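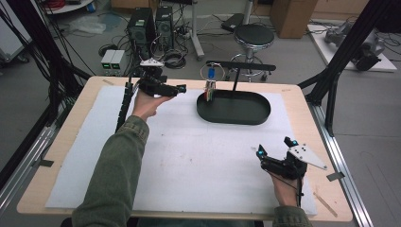 ## Plain Speaking, Later in Life: second report to the Zwane Fund

10/12/20

You asked for an honest account of how the over-fifties confidence course in Nirkmont is going. Given what we teach, we could hardly send you anything else.

The grant was 3320 pounds. We have spent 648 on the hall, 600 on the two tutors and 200 on tea, which several members told us, with great assurance, was not very good tea. The rest is set aside for the spring.

Attendance has held up. People who spent forty years saying "whatever suits you" now have views on the chairs, the heating and the title of the course. The session on saying no went so well that we couldn't find anyone to wash up.

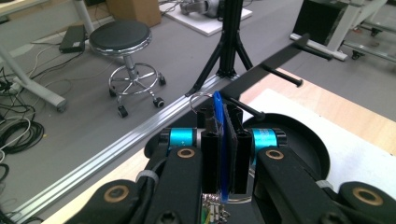 Zekident wrote back after reading our draft that being blunt and being confident are separate skills, and that we seemed to be turning out a good deal of the first. We think this is fair. It was also rather blunt.

We have since added an evening on tact. It covers how to disagree with a grown-up child, how to leave a party at nine without inventing a headache, and what to do when your husband says you've changed. The last part overran badly and will get an evening to itself.

The harder matter is the quieter members. A few came because they were tired of being talked over, and found themselves in a room full of people newly trained to talk. The tutors now go round the circle in turn, and anyone may pass. It is slower, and the louder half have complained, fluently.
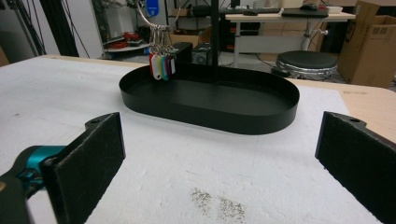
## Before April

- Run the Cistden group at a smaller size, with one tutor.
- Rewrite the feedback form. The box marked "any other comments" needs to be bigger.
- Ask members who left early why they left. We expect they will tell us.
- Change the tea.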